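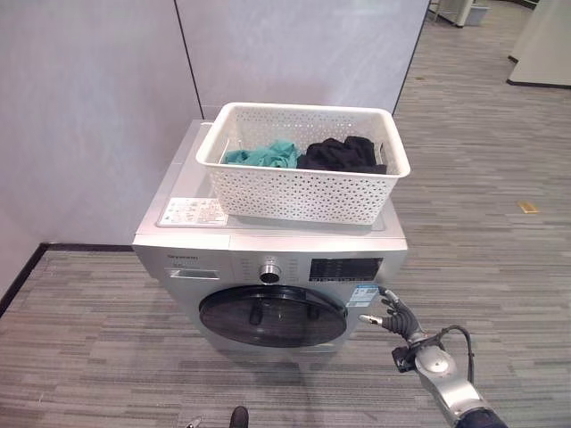

Esia Deligiannis, cell maintenance lead, Lorken

Grarunov laundry loading cell: setup and care

The Grarunov cell pairs a robot with five-fingered hands with a standard front-loading washer. It ships with wrist cameras, a spare fingertip set and a 10 m cable.

Setup. Push the washer back against the wall panels and level it. Set the basket on top, then teach the basket rim, the door edge and the drum opening, in that order. Run 4 dry passes at low speed before adding clothes.

Care. Wipe the fingertips after each shift and check the metal clips for play. Lint collects under the hand plate — clear it with a soft brush. Look over the forearm cable every 46 hours of run time and leave enough slack for the wrist to turn. 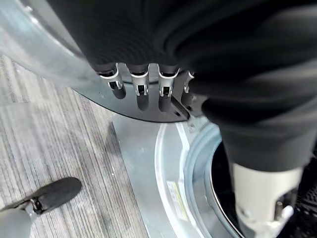 Fingers and dark cloth at the drum opening.

If a finger drags on the door gasket, stop the cell and teach the drum point again. Replacement tips come in packs of 17.

Page updated 26 July 2025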